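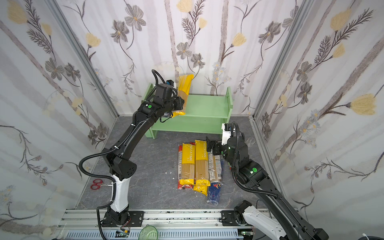

4. Garnir l'étagère Zindel (modèle bas, deux niveaux)

Vous avez monté le meuble, il tient debout, il vous reste peut-être une vis. Si c'est le cas, retournez à la section 3 avant de poser quoi que ce soit dessus. Si c'est une vis de secours, elle se trouvait dans le petit sachet séparé et vous pouvez la ranger dans le tiroir où vous conservez toutes les autres, celui que vous n'ouvrez jamais.

La présente section concerne le rangement des denrées sèches : pâtes, riz, farine, légumes secs, biscottes. Pour les livres, voir la section 5. Pour les plantes en pot, voir la section 7, puis la section 8 (taches).

4.1 Avant de commencer

1. Attendez 72 heures après la dernière couche de peinture si vous avez choisi la finition à peindre. La peinture est sèche au toucher bien avant, et c'est justement ce qui trompe les gens. Un paquet de farine posé trop tôt emporte avec lui un rectangle de couleur quand on le soulève.

2. Placez l'étagère contre le mur, à l'endroit définitif. Une fois garnie, elle ne se déplace plus, ou alors elle se déplace en deux temps, le meuble d'abord et les lentilles ensuite.

3. Vérifiez l'aplomb. Posez un niveau sur la tablette supérieure, dans la longueur puis dans la largeur. À défaut de niveau, une bille fait l'affaire. Si elle roule, glissez une cale en feutre sous le pied concerné.

4. Essuyez les deux tablettes avec un chiffon sec. Pas d'éponge mouillée, pas de produit à vitres, pas de vinaigre, même si votre belle-mère ne jure que par lui.

Note – Sur papier peint, laissez un jour de 8 mm entre le meuble et le mur. Les motifs à fleurs supportent mal le frottement, surtout à hauteur de tablette, où l'on finit par voir une ligne grise traverser les marguerites.

4.2 La tablette supérieure

La tablette supérieure reçoit ce que l'on prend souvent et ce qui pèse peu. Les spaghettis y ont leur place, debout, adossés au mur ou au montant latéral. Nous savons que la plupart des foyers les couchent. Nous savons aussi ce qui arrive à un paquet entamé que l'on couche.

1. Commencez par les articles hauts et étroits. Posez le premier paquet de spaghettis à la verticale, l'extrémité plate vers le bas.

2. Tassez les pâtes en tapant doucement le bas du paquet sur la tablette, deux ou trois fois. Un paquet bien tassé se tient beaucoup mieux. Un paquet mal tassé se plie au milieu et vous salue.

3. Ne lâchez le paquet qu'une fois son appui trouvé. Si vous le sentez partir, rapprochez-en la base de quelques millimètres du bord avant de la tablette, le haut restant en arrière.

4. Calez-le avec l'article suivant : une boîte de riz, un bocal, un second paquet. Tout paquet isolé est considéré comme provisoire.

5. Complétez vers l'extérieur, du plus haut au plus bas. L'ordre inverse est possible, mais il oblige à passer le bras par-dessus les biscottes.

ATTENTION – Ne dépassez pas la charge indiquée sur l'étiquette collée sous la tablette. Si vous avez peint par-dessus l'étiquette (cela arrive plus souvent qu'on ne le croit), demandez-en une autre au service pièces, référence 943.

Paquets entamés : repliez le haut deux fois et fermez avec une pince. La pince à linge convient. Le paquet refermé à l'élastique convient aussi, jusqu'au jour où l'élastique casse, généralement quand vous avez des invités. Un sachet de spaghettis de 500 g ouvert par le mauvais bout doit être transvasé dans un bocal haut ; il n'existe pas de méthode pour le sauver.

4.3 La plateforme basse

La plateforme basse est proche du sol. Elle est faite pour le lourd et le stable : conserves, bouteilles pleines, grands bocaux à couvercle vissé.

1. Placez les articles les plus lourds au centre, puis gagnez les côtés.

2. Gardez les étiquettes vers l'avant. Vous allez trouver cela maniaque pendant une semaine.

3. N'y mettez ni farine ni sucre en sachet papier. L'humidité de la serpillière monte plus haut qu'on ne pense.

4. Laissez un espace libre d'une largeur de main à une extrémité, pour le balai.

Note – Les foyers qui hébergent un chien sont invités à lire « bocaux à couvercle vissé » une deuxième fois.

4.4 Si quelque chose ne va pas

Le paquet glisse vers l'avant : la tablette penche. Reprenez le point 3 de la section 4.1. Un tapis antidérapant découpé aux dimensions règle aussi la question, mais il ramasse les miettes.

Le meuble oscille quand on prend un article : resserrez les quatre vis des panneaux latéraux, sans forcer. Le bois tendre se souvient de tout.

La tablette est pleine et il reste des courses : le module Zindel haut est vendu séparément.

Pour toute autre difficulté, écrivez au service clients Zinov en joignant votre preuve d'achat. Les demandes portant sur les pieds arrondis sont traitées par Tõnu Eglītis, celles qui portent sur la peinture par Kęstutis Paulauskas. Merci de ne pas leur envoyer de spaghettis.

Notice révisée le 15 mai 2007. Remplace l'édition d'octobre, dans laquelle les figures des sections 4 et 6 étaient inversées.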